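Forum > Home and Storage > Small shelves and risers
Thread: Raised shelf for pill bottles - worth it or not?
Started in July

**skelham_mo**
09:12

I've got more tablets on the go than I used to and the bottles have taken over the end of the worktop. They are all the same height and colour, so I end up picking each one up to read it. I'm thinking of a small raised board on legs, so that some can go on top and some can stay in front. It needs to be no more than 40 cm long or it will block the socket.

Has anyone done this and kept it up? I don't want to buy another thing that ends up holding post.

**tinlid60**
09:40

Yes, I have one and I still use it. Mine is pine with bent wire legs. Morning ones go on top, evening ones stay on the worktop. I paid 60 for it, which was too much for a plank.

The one thing I'd say is to get a board with a rail or lip at the back. Without it the bottles go over the edge when you reach across for something else.

**Plum_Duff**
10:05

I disagree with the whole idea. A drawer is better. Bottles on show pick up grease if they are anywhere near the cooker, and most leaflets tell you to keep them out of the light and away from heat anyway. I had a stand for a year and gave it away.

**tinlid60**
10:21

Mine is nowhere near the cooker. And if they're in a drawer I forget them, so that's no use to me.

**benchend**
11:47

I wrote a bit on small risers for our newsletter at Plasari, where we make shelving. I'll paste the part about bottles, as it covers the same question.

A riser gives you two levels on the same bit of surface. For bottles it only has to be high enough for your hand to get at whatever is kept under it. Thin legs are better than solid ends, because you can see what has gone underneath.
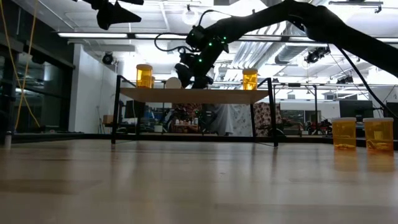 benchend
Workshop writer, Plasari

Amber bottles look much alike from a step away, and a different cap is often the quickest way to tell one from another. A yellow-orange cap at one end of a light board is easy to find again, and white caps can be kept together on the table in front. Leave space between the bottles on the board. If they touch, you knock one while picking up the next.

Legs that angle outward are steadier than straight ones on a board this shape, but they do take up more of the table. Measure across the feet as well as the top before you buy. Our longest board will take 155 kg spread evenly, which no one needs for tablets, and the short one is plenty.

Pale wood marks easily. Wipe it with a damp cloth and dry it straight after.

**Plum_Duff**
12:10

So the advice from a shelf maker is to buy a shelf.

**benchend**
12:18

Fair enough. You can make one from an offcut and four hairpin legs, and I'd be happy with that too. Sand the edges first.

**skelham_mo**
13:02

Thanks, the point about the feet is useful. I had only measured the top. I do like the light wood with the black metal. Would angled legs catch on a tray if I slid one underneath?

**tinlid60**
13:30

Mine do a bit at the front. I go in from the middle.

**Dvoracek_fan**
15:55

I've got the Dvořáček one with the black frame, item 1738 in the catalogue. The rail is fine but the screws needed doing up again after a month. I wouldn't go by cap colour either. My chemist changed supplier and everything came back with the same white caps. I write the day part on the lid in marker now, M or E, and leave the printed label alone.

**benchend**
16:20

That's a better system if the caps change on you. I'll add it next time.

**Plum_Duff**
16:44

Marker on the lid works in a drawer as well. Better, in fact, as you're looking down at them.

**skelham_mo**
18:31

I've measured again and there's room for a short board if the kettle moves to the left. I'm going to try it with an offcut before I spend anything. Plum, if it ends up covered in post I'll come back and say so.

**tinlid60**
18:50

Put the rail on even if it's only a strip of batten. Two small screws from underneath will hold it.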